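Two Arms, One Can

The shared workshop in Flestevville rents bench space by the month, and the bench nearest the loading door has been taken up since last winter by a two-armed robot. Mekdes Tufa and Gareth Marsden wrote the control software in the evenings. Their test task is packing tennis balls into the can they were sold in.

The can is the harder object. It rolls on its long axis when touched off center, and its glossy skin upsets the depth estimate. Tufa's solution is to have one arm hold the can while the other fetches. The arms share a clock but run separate planners, joined by a small arbitration layer the pair named Dreken. Dreken grants each arm a block of space over the mat and refuses a move that would enter the other's block. A refusal costs 90 milliseconds.

Each wrist has its own camera, and a fixed camera covers the table.
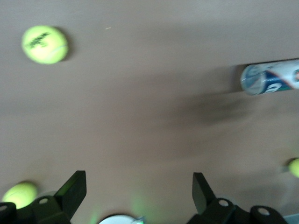
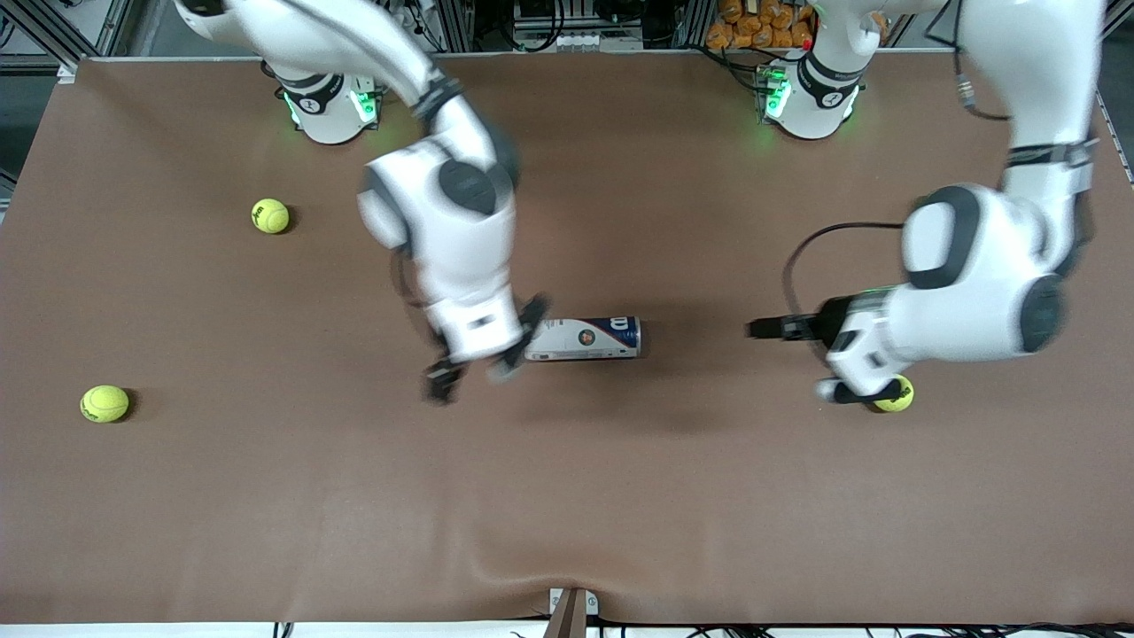
Calibration took most of February. Marsden first tried a printed checkerboard, then gave up on it and had each arm touch a set of known points on the mat. The fit improved, but only until the mat crept. It is now clamped at the front edge, and the touch routine runs at the start of every session.

Grip force is set by motor current. A ball tolerates a wide range. The can does not, and early settings dented two of them. The present limit was found by raising the current in small steps until the can stopped slipping.

The log holds 818 attempts. Of these, 327 ended with all three balls in the can, and 307 failed at the last ball, usually on the rim. Tufa blames wrist angle. Marsden suspects lag in the wrist video and is rewriting the capture code to timestamp each image at the sensor. Both changes will be tested separately, wrist angle first.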